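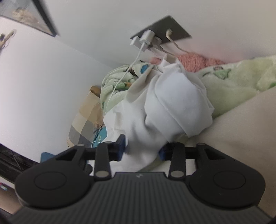 Figure 3. Bunched white cloth on a bed beside a wall with an outlet plate.

4. Results: bed making and the position of the bed

4.1 Wall beds and free beds

The first question in the home survey was a simple one: on how many sides can a person walk to the bed? We call a bed a "wall bed" when at least one of its long sides stands against a wall (Figure 3 shows a bed beside a wall), and a "free bed" when both long sides are open. In the survey material the wall beds are the larger group, and in the rented rooms of Jaltik they are almost the only kind. This was expected. Dauda and Ekinci, in their earlier study of room size in the same district, already noted that the tenants push the bed to the wall in order to gain floor for a table or for drying clothes.

What was not expected is that the position of the bed explains more of the differences in bed making than the age of the respondent or the size of the household. In the free beds, the sheet and the cover are usually pulled straight in the morning, at least on the days when the person leaves the home for work. In the wall beds, the cover is more often left in one heap, and the heap is usually on the wall side. Respondents gave a practical explanation for this. To pull a cover straight on a wall bed, one must kneel on the mattress, and the knees undo a part of the work that the hands have done.

One respondent in Jaltik described it in this way: "I make it from the front and the front is nice. The back I do on Sunday, if my mother comes." A second respondent, an older man who sleeps alone, said that he had stopped making the bed after he moved to his present room, although he had made it every day for his whole life before. He did not see this as a loss. He folds the cover once and puts it at the foot end.

We should be careful with the direction of the effect. It is possible that people who do not care much about a straight cover are also more willing to put the bed at the wall. The interviews speak against this reading in most cases, for the reason that few tenants said they had a real choice. The place of the door, the radiator and the window decided the matter before they moved in.

4.2 Outlets, lamps and the head end

The place of the outlet had a second influence on the bed, and we had not planned to study it. The question was added to the interview guide in May, after Radonjić reported that respondents kept returning to it without being asked. They wanted to charge a telephone within reach of the pillow, and they turned the bed so that this was possible. In several rooms in Woltero the head end had been moved from the window side to the door side for this purpose alone, and the tenants complained afterwards of light from the corridor.

Where the outlet was behind the mattress, the tenants solved the problem with an extension cord, which came up between the mattress and the wall. Such cords were also mentioned as a reason for not tucking in the sheet. The sheet pulls the cord down, and the cord falls behind the bed, and then the whole bed must be moved to get it back. It is a small annoyance, but it was described with more feeling than many larger problems of the room, such as damp or noise.

In the older literature on bedroom furniture, which we reviewed in Section 2, the head end is treated as a fixed thing, given by custom or by the form of the bed. Our material suggests that for tenants it is quite open, and that it can change from one month to the next. Camacho found two households where the bed was turned with the seasons — head to the outside wall in summer, and to the inside wall in winter.

4.3 Color and type of the cloth

All 552 respondents were asked what they sleep under and what color it is. White and light gray were the most common answers, followed by blue. The choice of white was often explained with washing. White cloth can be washed hot, and sheets bought at different times can be used together without looking strange. Some respondents also connected white with hotels, and a smaller number connected it with hospitals and for this reason avoided it.

The words for the different pieces caused us some difficulty. In the three languages of the survey, the line between a sheet, a cover and a blanket is not drawn in the same place. The word used in Woltero for a thin summer cover is used in Jaltik for the sheet under the body. After the pilot round we stopped asking for names and asked instead what is above the body and what is below it. The answers from the pilot round are therefore not included in the comparison of types, but they are kept in the comparison of habits, where the name of the piece does not matter.

Duvets with a separate case are dominant in all the districts except Prollia, where a flat sheet with one or more blankets is still common among respondents over the age of 50. The two systems differ in how they behave in the morning. A duvet returns to an acceptable shape with one shake, also on a wall bed. Blankets over a flat sheet need to be laid again in order, and on a wall bed this is slow work. It is probably for this reason that the heap on the wall side was reported more often in Prollia than we would expect from the number of wall beds there.

4.4 Making the bed for others

A made bed was described by most respondents as something for visitors, and in a one-room home the bed is in view of every visitor. Here the tenants of single rooms were divided. One group makes the bed with great care, because it is also the sofa. The other group closes the matter with a large throw that is laid over everything, including pillows and night clothes. Janevski, who did the interviews in Prollia, suggests the term "covering" for the second practice, to keep it separate from making. We follow this suggestion in the tables.

Children were part of the question in 9 households only, so we cannot say much about how the habit is taught. In these households the parents asked for a made bed before school, but accepted covering as a result. One mother said that she was raised to fold the corners and that she does not remember any more how it goes.

Respondents who share a bed reported a simple rule: the last one to get up makes it. In wall beds the rule has an addition, as the person on the wall side must climb over the other or leave by the foot end, and is therefore often the last. Several couples had agreed on the sides for reasons of warmth or snoring and found only later that the agreement had also settled the housework. How stable these arrangements are over a longer time is a question for the second survey round, in which the same households will be visited again.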